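**Estley resident course: distance phase first, or straight in?**

**marlow_68** · 24 Oct 2019
My unit will fund one slot on the defense budgeting course at Estley. The office there says I can do the 3 week distance phase first or skip it with proof of prior study. Has anyone skipped it?

**quillback**
I skipped it. The first two days on site assume you know the Oda planning templates. I didn't, and spent my evenings catching up. Take the distance phase.

**tinroof**
Disagree. The distance phase is 137 slides and a quiz. If you've worked in a resource office you know most of it. Read the Oda handbook on the train and save yourself the trouble.

**quillback**
The handbook is the old edition. The templates changed when they moved to Gatora.

**tinroof**
They changed the menus. The cost categories are the same.

**hexley2**
Ask for a room in the Nukell building if you go. It's closer to the classrooms and has a shared kitchen. Bring your own food for the weekend, the dining hall shuts. 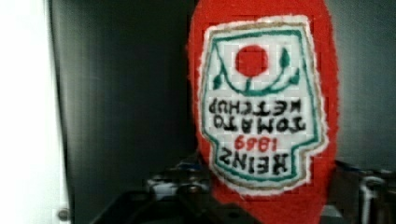

*Ketchup, label upside down*

**marlow_68**
Thanks. Does the distance phase count toward the certificate hours?

**quillback**
It did for my group. Get it in writing from the course office.

**tinroof**
It didn't for mine, so yes, get it in writing.

**marlow_68**
Emailed them. I'll sign up for the distance phase unless they say the hours don't count.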